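2022年1月14日

上次整理这张台面还是五月，之后标记纸换过版，方块也重新贴过面，旧笔记里的尺寸和编号大半对不上了。趁这次重新登记，把方块、标记纸、托盘和台面的现状写一遍，主要给自己查，顺带回答几个关于打印和收纳的留言。

## 一、方块

方块是向 Duan 订的，素白，到手时没有图案。我当时只提了两个要求：各面平整，棱边不要倒大圆角。倒角大了以后标记面的有效面积会缩水，标记外圈的白边就留不够。第一批样件的棱边偏圆，退掉重做，第二批合格。

按形状分，现在用的有这几类：

- 小方块，各面接近正方形，用得最多。
- 高块，长方体，可以立着放，也可以躺着放。
- 短圆柱，单独登记，不和方块混编。

另外有一根白色长条，平时放在台面前沿，挡住往前滚的圆柱。它不进托盘，也没有编号，但清点时要看一眼它有没有被推歪。

方块的编号不写在方块上。以前写过，用的是细记号笔，字写在标记面的白边里，结果白边不干净，识别时断时续，查了一下午才查到是自己写的字。后来编号统一由标记图案对应，表格里查，方块上除了标记不留任何笔迹。

同一块的不同面用不同的标记。这一点在旧笔记里没有写清楚，有人照着做，六个面贴了同一个图案，能认出是哪一块，认不出是哪一面朝上。面与面的对应关系要在贴之前定好，并且所有方块沿用同一套规则：先定顶面，再按固定方向绕侧面一圈，最后是底面。贴的时候手边放一张展开图，贴一面划掉一面。

## 二、标记面

标记用黑白两色，没有灰。文件导出时要注意两件事，一是关掉抗锯齿，二是不要用有损压缩格式。有损格式在黑白交界处会留下一圈浅灰，打印出来肉眼看不大出来，放大镜底下很明显。

打印缩放必须锁定为原尺寸。很多打印对话框默认勾选“适合页面”，会把整页缩小一点点，单看一个标记发现不了。我在每页页脚画一条 100 毫米的校验线，打印后用钢尺量，误差看得出来就整页作废。校验线要横竖各画一条，走纸方向和横向的误差经常不一样，我这台横向很准，走纸方向偏长，最后是在驱动里改了补偿。

纸用的是 Prusaton 的哑面纸，190 克。此前试过光面的，黑色更深，看起来漂亮，灯一开就在黑格里出现亮斑。也试过普通复印纸，黑色发灰，贴在方块上边角容易起毛。哑面纸的缺点是怕擦，干布来回擦几次，黑格表面会发白。清洁只用软毛刷，刷不掉的就换面。

白边留多宽，各人做法不同。我的做法是标记外圈四边都留 7 毫米，小方块上放不下这么多，就把标记图案缩小，白边不动。白边被压缩之后，深色台面和标记外框的黑色会连成一片，这在黑台面上比在浅色桌面上严重得多。

裁切用钢尺和新刀片。裁剪顺序先长边后短边，每一刀之前重新对齐，不要沿着上一刀的边推。裁完的标记面按展开图的顺序叠好，用长尾夹夹住，夹子夹白边以外的余料，余料最后再裁。

粘贴用双面胶片，满幅，不用四角点胶。四角点胶的标记面中间会鼓，鼓得很轻微，斜着看能看到一道弧形反光。满幅胶片贴歪了很难揭，所以先揭一条窄边，对齐棱线，压住，再慢慢把剩下的离型纸抽出来。

贴好之后用硬塑料刮板从中间往四边刮。棱边处多刮一遍。放一夜再用。

## 三、托盘

托盘是白色的，长方形，四边有壁，底是平的，Cetel 的浅盘。选白色是图省事，方块也是白的，磕碰掉下来的粉和纸屑在盘里不显眼，这算优点还是缺点没有想好。清洁的时候算缺点，得把托盘倒过来在黑台面上磕一下，才看得出有没有东西。

托盘在台面上的位置靠近前侧，偏右。位置由台面上的细胶点确定，胶点在托盘四角的外侧，托盘取走再放回时，角对上胶点即可。以前用美纹胶带贴一圈边框，边框会起翘，翘起来的边把托盘垫高，放方块进去时底面高度就不一致。

关于盘内摆放，我的规则如下：

1. 先放靠壁的位置，再放中间。
2. 小方块底面平放，标记面朝向尽量一致。
3. 高块最后放，躺着放，不立着放。
4. 短圆柱可以立放在盘内，不要横放。
5. 盘壁上沿不搁东西。

第五条是经常违反的一条。高块临时没地方放，顺手就搁在盘沿上，看着稳，碰一下台面就倒。倒一次不要紧，麻烦在于棱边磕到盘沿，标记面的边角会起皮，那一面就得换。

放小方块时，底面接近盘底再松开。离得高了会弹一下，方向就变了。盘底是硬的，没有垫东西，弹跳比想象中明显。我试过在盘底铺一层薄毛毡，弹跳消失了，但方块推不动，要调整间距只能拿起来重放，后来撤掉了。
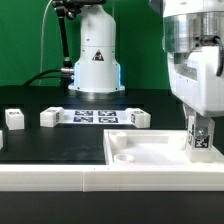
*小方块贴近盘底，位置在托盘右侧。*

靠右放的理由写在旧笔记里：右侧盘壁离灯远，壁的阴影浅，标记面不容易半明半暗。换过灯之后这条不一定还成立，没有重新测，规则先保留。

两块之间的间距没有定死的数值。能伸进手指、取放时不蹭到隔壁那块就行。间距过密时，取一块会带动旁边一块，带动的那块通常转一个很小的角度，不仔细看发现不了。登记朝向的时候以四边和盘壁平行为准，歪的先扶正再登记。

托盘底部用久了会有灰黑色的擦痕，是标记面的墨蹭上去的。用湿布能擦掉一部分，擦完必须干透才能放方块。哑面纸沾水之后黑格会晕，底面那张尤其容易中招，换得也最勤。我备的替换页里底面标记比其他面多印一份。

## 四、台面和背景

台面是黑色的，哑光，但不是完全不反光。靠近灯的地方仍然能看到淡淡的反光，用久了还有擦痕。擦痕顺着方块常走的方向，集中在中间一带。磨得最厉害的地方我试过用黑色记号笔补，补出来偏紫，反光也更强，不建议。

台面进深够用，长边 900 多毫米，再长手就够不到后面了。选尺寸的时候我先在地上用胶带贴出轮廓，把托盘、标记纸、方块按实际位置摆进去，站在前面试着取放，试了几轮才定下来。这个办法比画图可靠，图上看着宽裕的地方，手臂一伸过去全是障碍。

后面的背景是纯绿色，平整，没有纹理。之前用的是一块灰布，布有褶，褶的明暗会变，拍下来的白色方块边缘时清时糊。换成绿色之后，白色和黑色都能从背景里分出来。绿色唯一的麻烦是会往白色表面上映色，方块离背景近了，朝后的那面能看出一点绿。往前挪就没有了，所以方块的常用区域定在台面中部和前部，靠后留给标记纸。

线缆的走向也记一笔。黑色粗线从左侧进来，白色细线从上面垂下来，两根都在左边，不跨过托盘，也不碰标记纸。整理台面时最容易犯的错是把线顺手捋到前面去，线一到前面，就会扫到小方块。白色细线留一点余量，自然下垂，不要拉紧。

## 五、定位用的标记纸

台面靠后放着一张白色标记纸，上面印着四个标记，两行两列。它和方块上的标记不是同一批编号，避免混淆。方块会动，这张纸不动，其他东西的位置都以它为准。

纸不能直接用胶带压四角。胶带有厚度，纸会在角上翘一点，四个标记就不在一个平面上。我的做法是背面整张粘可移胶，从一侧往另一侧铺，铺完用刮板赶一遍。黑台面上有灰时会夹进去，夹进一粒就是一个小鼓包，所以铺之前先用滚筒粘一遍台面，再用软毛刷刷一遍，刷完马上铺。

铺的方向以台面后沿为基准，先用两把直尺靠出一个直角，纸的一角顶进直角里，再放下来。直尺不要急着抽走，等整张纸压实再抽。第一次铺的时候我抽早了，纸跟着直尺挪了一点，角度偏了，后面所有的登记都带着这个偏差，到五月换版时才发现。

方块不要压在标记纸上。挨着可以，压着不行。挨着的时候也尽量在纸的两头，中间部分前后都要能看见。高块立着的时候影子长，要离纸远一点，影子落在黑格上没有关系，落在白边上会让边缘的对比下降。
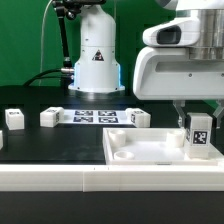 *高块竖放在托盘边上，标记纸两端各有一块。*

标记纸两端的位置我叫“停靠位”。从别处收回来、还没有决定进不进托盘的方块，先放停靠位。停靠位不分左右，但放的时候要注意有没有压住纸边。躺着的块更要注意，块躺下来占的面积比立着大，手一松，边就可能搭到纸上。

高块的方向单独说一下。立着时侧面的标记朝前，看得最清楚；躺着时原来的侧面会有一个变成顶面，登记表里要写明是哪一面朝上，不能只写“躺”。旧表格里这一栏只有“立”和“躺”两个选项，后来我翻记录，躺着的那些全都还原不出来。新表格改成填朝上面的编号，立和躺可以从编号推出来，这一栏就删了。

左边缘附近也常放小方块。那里没有固定的格子，放满了就往前排。唯一的限制是不要放到台面边沿外面去，也不要放在黑线底下。

## 六、收拾的顺序

下面的顺序用了一段时间，基本稳定。

先收小方块。小方块取放快，收完之后台面上剩下的都是占地方的，下一步怎么摆一目了然。从离托盘近的开始收，远的后收，不用来回跨。收的过程中不登记，收完一批再统一登记，边收边记容易串行。

再收短圆柱。短圆柱的问题是会滚，从台面上拿起来之前先看它是立着还是躺着，躺着的要用手拢一下。放进托盘时让它立住，靠着盘壁放也可以，但不要夹在两块方块之间。圆柱侧面是弧面，夹紧之后方块会被顶歪，顶歪的角度每次都不一样，没法登记。

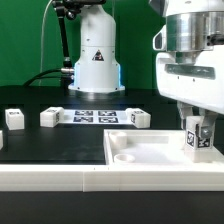 前沿的长条在收拾期间不动。有人会先把它拿走，觉得腾开手脚方便，拿走以后圆柱就直接滚到地上去了。地是水泥地，掉下去一次棱边就是一个坑。长条要等所有会滚的都进了托盘再挪，多数时候根本用不着挪。

高块留到最后。托盘里剩多大地方，就决定高块怎么躺。如果盘里横着放不下，就先挪小方块，不要把高块斜着硬塞。斜着塞进去，一头会搭在盘壁上，和搁在盘沿上是同一个问题。

全部收完之后做一次核对，对照登记表逐个看朝上面。盘里的白块挨着白块，单靠外形分不清哪块是哪块，只能认标记。我核对时从左后角开始，一行一行往前，和看书的顺序一样，表格也按这个顺序排。以前的表格按编号排，核对时眼睛在表格和托盘之间来回跳，漏过几次。

如果核对不上，常见原因按出现频率排：

- 面贴错了，图案本身没问题，展开图看反了。
- 同一编号印了两份，备用页混进了正式页。
- 标记面起皮，黑格缺了一角。
- 真的少了一块。

少一块的时候先查背景和台面后沿之间的缝。那条缝不宽，小方块的角正好能卡进去。

## 七、备件和存放

备用的标记面按页存放在硬质文件夹里，每页之间隔一张薄纸。不隔的话，黑格会互相粘住，揭开的时候把墨带走。文件夹平放，不要立着插在书架上，哑面纸立久了会弯，弯了的标记面贴上去边角总想翘。

文件夹外面贴标签，写版本和用途。版本名随便起的，目前在用的这一版叫 Mundham，前一版已经全部作废，撕掉了。作废的页不要留着当草稿纸，我吃过亏，背面写了字的旧标记页混在台面上，正面朝上，看着和新版一模一样。

托盘不用的时候倒扣，盘底朝上，不落灰。方块存放在有隔层的盒子里，一格一块，面与面不接触。盒盖合上前看一眼有没有突出来的，高块的格子要够深，不够深的话合盖会压到顶面。

标记纸铺好之后不收，留在台面上，只在上面盖一张干净的白纸防灰。揭开的时候从一侧提起，不要在上面拖。拖一次，黑格上就多一道浅痕，痕迹斜着看很清楚，正着看几乎没有，但灯的角度一变又会冒出来。
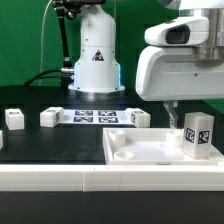
灯的问题还没有彻底解决。现在的光从上面下来，黑台面的反光集中在中间偏后，离标记纸不远。把灯往前挪，反光会跟着往前走，落到方块常用的区域；往后挪，绿色背景上会出现亮区。折中的办法是在灯前加一层扩散纸，反光还在，边缘变得柔和，不再是一个硬的亮斑。扩散纸会让整体变暗，暗了以后标记的黑格和台面更接近，白边的重要性又高了一级。

曝光锁定，白平衡锁定，这两项改动之后要写在登记表的表头。自动白平衡在大面积绿色前面会把白色往品红方向推，方块看起来是粉的，标记能认，但拿不同时间的图做对比时颜色对不上。

## 八、还没做的

- 短圆柱上怎么放标记。弧面上贴平面图案会变形，端面又太小，7 毫米白边留不出来。暂时只登记位置，不登记朝向。
- 托盘四角的胶点有两处磨平了，要补。
- 展开图重新画，把“绕侧面一圈”的方向用箭头标出来，目前是文字，已经看错过。
- 台面的擦痕找一种哑光的修补材料，先在背面试。
- 哑面纸的库存，下次和 Duan 那边的替换方块一起补。
- 登记表加一栏“最近一次换面”，底面先填，其余各面等轮到更换时再补录。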